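Tudor Avram picked up on the second ring and apologized for the noise. He had fruit everywhere, he said, and was trying to get one more batch in before lunch.

I wanted to talk to him about Plumura, the project he runs for a small outfit called Brosov. The idea is to teach a pair of grippers to sort and move soft household stuff by showing them a whole lot of people doing it first. No simulator, no lab bench. Just people at home with a gripper in each hand, doing chores.

"My mother thinks I play with oranges for a living," he told me. "I've stopped arguing!"

So what does a day look like? Mostly short takes, he said. Pick up a fruit, put it on the towel, go again. A good session gets him 26 clean ones, and a bad one gets him 7 and a sore thumb. (I asked about the thumb. It's the squeezing.)
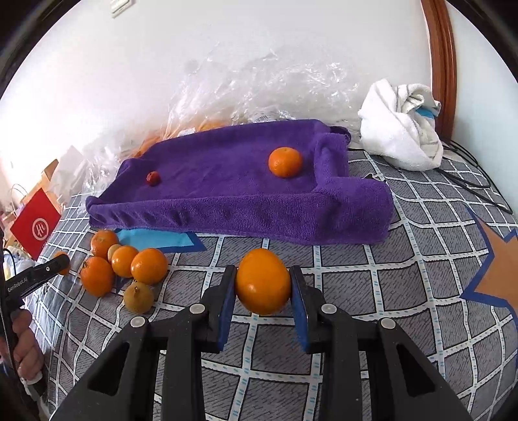 Fruit and a purple towel during a Plumura session.

I figured the towel was just there to keep things from rolling off, but Tudor got pretty excited when I brought it up. "The towel is the hard part! You fold it a little differently and the model has never seen that edge before. I want it to see every ugly fold I can make."

He's the same way about mess. The first people he trained kept tidying up before they started, and he had to beg them to quit. "Leave your stuff out," he said. "A real room has cables and bags in it. If I only record clean rooms, I get a robot that only works in clean rooms."

The current goal is 500 usable takes by the end of November, with 12 people recording. Everything goes over to Jirkard, where a second team watches each one and tosses the fumbles. Well, most of the fumbles. Tudor fights to keep the ones where somebody slips and then recovers, and he says he wins maybe half of those fights.

I asked if he still eats oranges.

"Mandarins, yes," he said. "Oranges I need a break from."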